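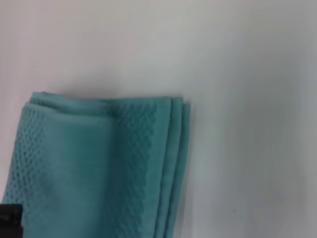

A folded teal towel seen from the wrist camera. Larkon reads the stacked edges on the right to find the side of the fold.

Brisus Releases Larkon 4, Perception and Planning Software for Robots That Handle Folded Cloth

GUNDAU, 24/06/2021. Brisus is very happy to share that Larkon 4, the newest version of our perception and planning software for robot arms, is ready for general use. It has been a long road to this one, and we would like to thank every customer who sent us recordings, complaints and kind words along the way (we read all of them, and a good many of the complaints are now fixed!).

Larkon is made for people who want a robot arm to pick up, move and stack soft things: towels, napkins, sheets and the like. Cloth is a hard subject for software. A box keeps its shape when you touch it, but a towel sags, slides and opens up, and the part you want to hold may be only one layer among several that all have the same color. Earlier versions of Larkon looked for the outline of the item and planned a grasp from there. That worked well enough for flat pieces and rather less well for folded ones, as our friends in the laundry trade were quick to tell us.

Version 4 adds what we call the layer reader. Working from the wrist camera alone, it looks for the fine dark lines where one thickness of fabric meets the next, and it marks which sides of a stack are rounded folds and which are open edges. The planner then picks an approach that takes hold of the whole stack, or of the top layer only, depending on what the job calls for. The reader also tells woven patterns apart from real creases, so a waffle or honeycomb border is no longer taken for a row of small folds. Customers with patterned linen had been asking for this since January, and we are so pleased to finally hand it over.

"I spent far too many evenings looking at towels," said Valdir Paiva, who leads the perception team at Brisus. "The shadows next to a thick fold used to fool us all the time. The software would decide the shadow was part of the cloth and send the fingers down in the wrong spot. Getting that right took a lot of patience from a lot of people, and I still look at the towels at home differently than I used to."

The layer reader was trained and checked on 1,068 recorded grasps, gathered over nearly 72 hours of arm time in our Gundau lab. The recordings cover terry, waffle weave and plain cotton, in light and dark colors, and under both soft and direct light.

Larkon 4 also comes with a new version of Frota, our replay tool. Frota lets an operator step back through any grasp and see the wrist camera view side by side with the plan the software had chosen at that moment. Notes can be added to a single step and sent to a coworker, and saved runs from the previous version of Larkon open without being converted first. The menus have been tidied up too, and the text is larger, which those of us who wear reading glasses are especially glad of.

Customers with a current support plan can download Larkon 4 and Frota from their account page at no added cost. A trial license runs for 7 weeks and includes every feature. Existing calibration files carry over, though we do suggest running the short camera check after the update, particularly on arms where the wrist camera has been moved or replaced.

About Brisus
Brisus writes control and perception software for robot arms that work with soft materials. The company is based in Gundau, where its developers and its test lab share one building and one rather busy kitchen. Visitors are welcome by appointment, and we are always glad to try a customer's own linen on our arms.

Press contact: Brisus Press Office, Gundau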